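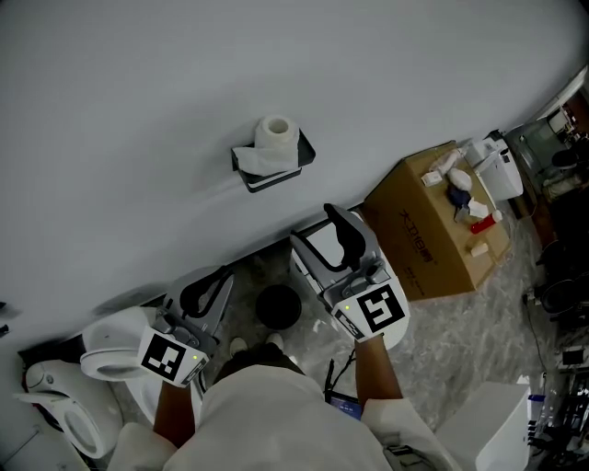 Gudance Opens Bathroom Showroom in Ditport, Promises to Keep It Clean

DITPORT, 2022-12-28 -- Gudance, the bathroom supplier that has spent most of its life selling toilets out of a catalog, has opened a showroom where people can look at them in person. The Ditport showroom lets shoppers stand next to a toilet, sit on it fully clothed, reach for the paper and find out whether their elbow hits the wall.

That last point is the one the company would like to talk about. When Gudance asked its customers in July what they would change about the bathroom they already had, 800 of them wrote back. Plenty wanted more storage and a better light. A surprising number wanted to complain about the toilet paper holder, often at length, and in one case with a drawing.

"People will spend months choosing a toilet and then hang the paper wherever the wall happens to have a stud," said Seo-ah Ryu, showroom manager for Gudance. "Then they twist around to reach it for the next fifteen years. We had letters from people who were really quite angry."

The showroom shows its toilets side by side along the wall, over grey and white marble-patterned tile, with a black wall-mounted holder and a roll of paper within reach. The paper is real and visitors are welcome to tear some off. Staff ask only that it be put in a bin afterward, and that the toilets themselves be treated as furniture. They are not connected to anything. A sign says so. The sign has been made larger once already.

Shoppers can compare plain models with those that have a control panel next to the seat, including the Zevetti range, which Gudance will carry in Ditport from opening day. The company suggests trying the panel before buying one. It takes most people a minute to learn which button does what, and that minute is better spent in a store with your pants on.

A showroom full of white things has one well-known problem, and Gudance has written its own cleaning routine to deal with it. The Whitlock Round, named for the street the company started on, is done by hand before opening, after lunch and again at closing. It has seven steps and takes 35 minutes if no one stops to chat. Paper is straightened and loose ends are folded back over the roll. Bins are emptied. Lids go down.
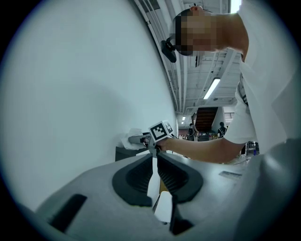 Most of the round is wiping. Fingerprints on a glossy white curve have a way of hiding until a customer bends down to look, so the routine calls for a soft tissue first, on dry surfaces, and a damp cloth only for what the tissue leaves behind. Staff start at the top and work down to the base, where dust collects and where, according to the written version, "you will be tempted to stop."

"I wrote that line about myself," said Güven Ertürk, who runs operations for Gudance and drew up the routine over almost 50 drafts. "The first draft was a page. Then somebody asked which way the paper should hang, and we lost a week."

The paper hangs over the front. Gudance considers the matter closed and will not be taking letters on it.

Copies of the Whitlock Round are free at the front desk for anyone who would like to try it at home. The company notes that a home bathroom has certain complications a showroom doesn't, such as plumbing, children and towels, and that doing the full round three times a day is probably a sign that something else is wrong. Once a week is plenty. The section on where to hang the holder may be the more useful one: sit down, hold out your arm without leaning, and mark the wall where your hand ends up -- then check for pipes before drilling.

Visitors can bring a sketch of their own bathroom, with measurements, and go over it with staff at no charge. Photos are fine too. Nobody will comment on the state of the grout unless asked. Delivery is available across Ditport and to nearby towns, and old fixtures can be hauled away on the same trip.

About Gudance

Gudance sells toilets, sinks, holders, rails and the small parts that go missing from all of them. The Ditport showroom is its first. Press visits can be set up through the front desk and should avoid the hour after lunch, when everyone is wiping.

We use cookies to remember your settings and to see which pages people read. By continuing to browse, you accept our use of cookies. Accept | Manage settings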